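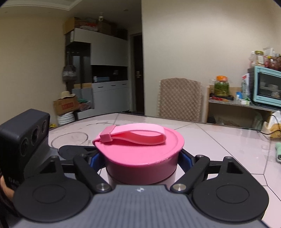
Phong Sầm asked me whether a hand-held gripper is worth buying when you already own a robot arm, and told me flat out that he'd rather spend the money on a second arm. Fair enough! I thought the same thing for most of last year, and then I picked up the Grullton kit and have hardly switched my arm on since, except to run what it learned.

So, the review. The Grullton is a gripper you carry around by a handle. You do the chore yourself, the camera records it, and the recordings become the examples your policy trains on. I've been using mine in my own kitchen and in Catarina's, mostly on small pick-and-place jobs – canisters, bowls, cloths, that sort of thing. My count stands at 477 recorded tries, of which 382 were good enough to keep. The rest I threw out, mostly because I rushed the approach or let go while the thing was still above the table (my fault, both of those).

The fingers are the best part. They're black linkages on silver pivot screws, with blue pads on the inside, and the pads hold a smooth, round container far better than I expected. My old Endero had hard plastic tips and anything glossy would spin in them like a top. With this one I can close on a pink canister from the side and carry it across the table by its body, leaving the strap on the lid alone, which matters to me because I want the policy to learn the body grasp first. Straps and handles can wait until June.

Comfort is so-so. I can do 30 tries before my wrist starts complaining, and 40 if I'm being stubborn. Catarina has smaller hands and gave up well before that, so try the handle before you buy if you possibly can. The body is wide too, and getting it in between things on a crowded shelf takes patience.

Setup took me an evening. The printed guide skips straight from charging to calibration and leaves out how to name your sessions, so my first batch went into one enormous folder and I had to sort it by hand. Name them by room and object from the start! I also keep the background clutter exactly as I find it, and my results have been better for it. When I trained on a cleared table only, the arm did fine on a cleared table and got hopelessly lost anywhere else.

The software is called Filtstead and it's okay. Trimming the start and end of a recording is quick, tagging is slow, and you can't undo a delete, so go easy on that button. Export worked the first time, which I can't say for the Endero.

Would I buy it again? Yes, though I'd wait for a sale. Spare pads are sold in pairs and shipping costs more than the pads do, so order two sets together.

Phong, you can borrow mine for a week if you bring it back charged.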